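Small Parts Storage in a Shared Workshop: Project Report

Reading time: 3 minutes

1. Background

The teaching workshop at Stestau keeps its screws, washers, terminals and spacers in jars and open trays. Students in the introductory course reported that finding one item could hold up an entire exercise. Our group was asked to propose a storage arrangement for a single bench, to test it over one term, and to recommend whether it should be extended to the remaining benches.

2. Existing stock

An inventory carried out in January recorded 689 loose parts on the trial bench. Of these, 300 were fasteners in common sizes. The remainder were electrical terminals, rubber feet and leftovers from earlier courses, including a bag of hinges marked "Auer" that no current exercise calls for. After sorting, the parts fell into 22 types. Eleven of these were used so seldom that they were moved to the central store.

3. Choice of organizer

Three forms of storage were considered: a wall rack, a set of stackable bins, and an upright drawer case with a carrying handle. The wall rack was rejected on grounds of cost and because the bench stands away from the wall. The bins, ordered from Lokico, were sturdy but took up too much of the work surface. The group settled on the drawer case. Its clear drawers allow the contents to be checked without opening them, and the whole unit can be carried to another bench when classes are combined.
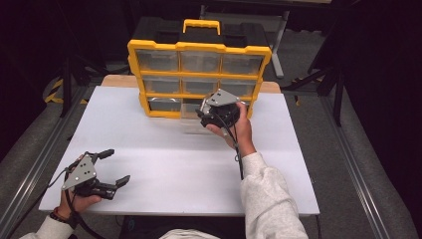 Alois Kuster wrote in the margin of our draft that nine drawers would be too few for the types kept at the bench, and that we should either double up the washers or admit that a second case was needed. The group accepted the first suggestion. Washers and nuts of matching size now share a drawer, separated by a strip of card.

4. Arrangement

Heavy fasteners were assigned to the bottom row to keep the case stable when carried. Terminals and spacers occupy the middle row, and the top row is reserved for items needed in the current exercise. Labels were printed in large type and fixed below each drawer pull — an earlier attempt with handwritten tape came loose within a month.

5. Results and open points

Students located requested parts more quickly, and fewer items were left on the bench at the end of class. Returning parts to the correct drawer remains a problem, particularly for the two shortest screw lengths. The group recommends one case per bench and a printed drawer plan stored with the Clustport course binder. The cost of the additional cases has yet to be confirmed with the department.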